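本報告書は、産業用ロボットアームを用いたビンピッキング実習における安全運用規則の整備について、演習班の活動結果をまとめたものである。班員はDayana Bedoya、Erdal Duman、Birsen Güneşの3名、指導はMüzeyyen Aydoğan准教授が担当した。

## 1. 目的

実習室では従来、作業手順が口頭で引き継がれており、班ごとに運用が異なっていた。特に、箱内への物品投入、ケーブルの取り回し、作業台への箱の固定に関して、統一された基準が存在しなかった。本演習では、学生が自ら参照し、点検記録を残すことのできる運用規則を作成し、前期の実習において試行した。

## 2. 規則案の作成

最初に、既存の手順書3種と、Drastitz実習室で使用されている点検表を比較した。後者は15項目から成り、始業前点検と終業点検の区別が明確である一方、把持対象物に関する記載がなかった。これを補うため、班内で危険源の洗い出しを行い、機械的危険、電気的危険、作業環境の三区分に整理した。

初版は17項目であったが、Aydoğan准教授より重複の指摘を受け、最終的に13項目に統合した。主要なものを以下に示す。

- 可動範囲内に手を入れる場合は、必ず非常停止を押下し、操作盤に作業中札を掛ける。
- 箱は作業台に対してクランプ等で拘束し、始業前に手で押して動かないことを確認する。
- アーム外周の配線は結束し、手首軸を両方向に低速で回転させ、引張りや挟み込みのないことを確認する。
- 物品の投入および配置変更は、アームを退避位置に戻してから行う。
- 投入物品は登録表に記載のあるものに限る。割れ、欠けの生じたものは直ちに除外する。
- 教示中の速度は低速モードとし、操作者のほかに監視者1名を置く。
- 計測器および予備配線は、通路にはみ出さないように置く。

## 3. 試行の方法

試行はMellach棟の実習室において3月に実施した。対象物は、形状、硬さ、表面の性状が異なるものを意図的に混在させた。硬い棒状のものは箱の壁に沿って寝ると指が入りにくく、薄く平らなものは底面との隙間が小さい。いずれも過大な押付け力が生じやすいため、規則の妥当性を確認する条件として適当と判断した。
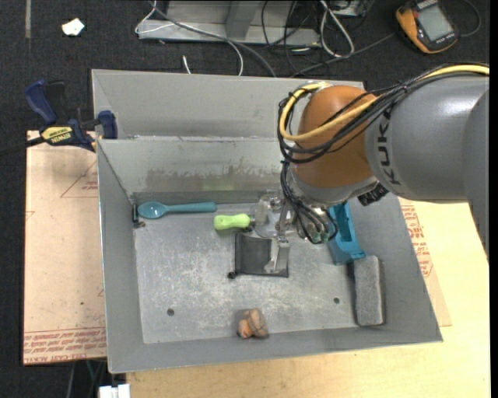 図1 箱内作業の状況(KUKA製アーム、対象物混在条件)

各回の開始前に操作者が点検表を読み上げ、監視者が復唱して記入した。逸脱があった場合は作業を中断し、該当項目、時刻、処置を記録した。記録様式はŞükran Demirtaş技術職員の助言により、一回につき一枚とした。

## 4. 結果

試行期間中に記録された逸脱は7件であった。内訳は、監視者の離席が3件、作業中札の掛け忘れが2件、クランプの増締め未実施が1件、未登録物品の投入が1件である。人身および設備に対する被害は生じていない。

監視者の離席は、いずれも長時間の連続試行の後半に発生している。当初案では監視者の交代時期を定めておらず、これが要因であったと考えられる。改訂案では、交代の間隔を実習開始時に決定し、点検表の上欄に記入することとした。

作業中札については、保管位置が操作盤から離れていたことが聞き取りにより判明した。操作盤の側面に札掛けを増設した後は、同種の逸脱は記録されていない。ただし増設後の試行回数は少なく、効果の評価には継続的な記録を要する。

## 5. 考察

配線に関する項目は、班員間で判断の差が最も大きかった。「余裕がある」という表現は、低速動作時と通常動作時とで解釈が異なる。改訂案では、手首軸の可動端において配線が張らないこと、および垂れた部分が対象物や箱の縁に掛からないことの二点を判定基準として明記した。

箱の固定については、クランプの使用位置を図示すべきとの意見がGüneşより出された。作業台ごとに天板の寸法が異なるため、今回は図示を見送り、固定後の確認方法のみを規定した。

## 6. 今後の課題

1. 登録表における対象物の分類基準の策定
2. 夜間利用時の監視者に関する規定の追加
3. 後続班への引継ぎ講習の様式化

点検表の最終版および逸脱記録の写しは、付録AおよびBに収録した。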